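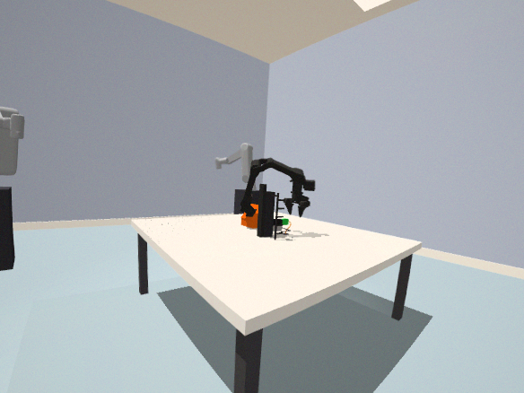
**Figure 3.** The simulated cell used at the visitor station. The black arm with its orange base stands on the white table, next to the upright block and the pronged rack; two gray arms are placed farther back in the room.

### 4.2 The Open Day at Clallau

We had been working with the simulated cell for most of a year before anyone outside the group got a proper look at it, and the open day at the Clallau site in December seemed like a good chance to change that. The building opens its doors once a year, families and retired engineers and school groups all come through together, and we were given a corner of the ground floor between the coffee table and the Christodoulou test hall. That turned out to be a lucky spot, because people arrived with a cup in hand and were in no hurry to leave.

The station itself was simple. One large screen showed the view in Figure 3, a second and smaller screen showed the joint readings, and on the desk in front of them sat the Ilto hand controller with its trigger and single thumb stick. Visitors moved the controller and the gripper in the simulation followed. Our software, Stullance, ran on one desktop computer under the desk and kept a log of every session from the first movement to the last.

We asked each visitor to try the same short exercise: bring the two fingers of the gripper down to the small green block behind the rack, close them on it, and set it down again on an open part of the tabletop. The rack makes this harder than it sounds. Its prongs reach out toward the side where the gripper has to come down, and people who steered in low and straight tended to brush against them, while those who lifted first and then came down from above usually had a clear path. We gave no advice on this for the first 30 seconds of a turn, and after that the host at the desk was free to help as much as they liked.

A total of 200 sessions were logged over the day. We left out 100 of them from the timing results, mostly very short turns by small children (who were welcome to play for as long as their parents would allow) and turns in which two people shared the controller. For the remaining 100 sessions we recorded the time to first contact with the block, the number of touches on the rack, and whether the block was set down on the table within the time limit. The host also wrote down remarks that visitors made out loud, and we are very grateful to everyone who was patient with the scribbling.

Some of those remarks shaped the rest of this paper. Several people told us they looked to the shadow on the tabletop when they could not judge how high the fingers were, and a few asked if it could be made darker. Others wanted to know if the gray arms in the background would join in. They took no part in the exercise, although more than one visitor spent part of a turn waiting for them to move – a fair thing to expect, we think, and something we should have mentioned on the instruction card. We added a line about it for the follow-up sessions in Section 5.

We also invited 11 visitors to come back in the late afternoon for a second turn with the view moved closer to the table. All of them had finished the exercise once already, so their times can't be compared directly with the main group, and we report them separately in Section 4.3. They were a cheerful bunch and stayed well past closing, talking over which view they liked better, and we kept the station running until the last of them had gone home.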